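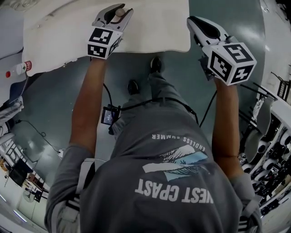 Progress report on the Caltadthorpe visitor trail, January

Dear Kieran,

Thank you again for coming up on such a miserable day, and for staying long enough to walk the harbor stretch with us. It meant a lot to the guides, who had been practicing their talks all week and would have been crushed to give them to an empty sidewalk!

The trail is now open from the ferry landing to the old market hall, with the last leg, up to the Tindall viewpoint, still closed while the steps are being rebuilt. The builder found that the bottom flight was sitting on soft ground, so it had to come out and be dug again. We lost three weeks there. I am hopeful that walkers will be going all the way up by Easter, and the people at the tea room at the top are even more hopeful than I am.

On signs, we promised 60 and have 43 in the ground. Of the rest, nine are printed and stacked in my hallway, and the other eight are waiting on a decision over place names, where the older families spell the lane to the chapel one way and the county map spells it another. We would like to print both spellings, if you have no objection, and the cost is the same.

Guided walks have gone better than I dared plan for. We ran 26 between the opening and the end of the fall season, mostly in the mornings, and the Sunday one filled up so regularly that we added a second at two o'clock. Visitors off the Illero ferry make up the bulk of the afternoon group. They tend to have only a few hours on shore, and they ask the same thing every time (where to eat, and is it far), so we have moved the food stops closer to the start and shortened the stretch along the sea wall.

The guide training with Skillska finished in November. Seven people started and six completed it, the seventh having moved away for work. The sessions on speaking outdoors in wind were the favorite, and you could hear the difference on your visit, I think. We would like to hold one more short course in spring, with a half day on helping visitors who use wheelchairs, as the cobbles by the fish market are hard going and the guides want to know the better way around.

As for money, we have spent 53 percent of the grant. Printing came in under, the steps will come in over, and I would ask your permission to move what is left in the printing line across to cover them. The figures are on the sheet that follows this letter.

Still to do before the next report: the remaining signs, the winter leaflet in Spanish and German, the bench at the halfway point, and a proper answer from the bus company about the later return service, which I have now asked for four times.

With warm thanks from all of us on the trail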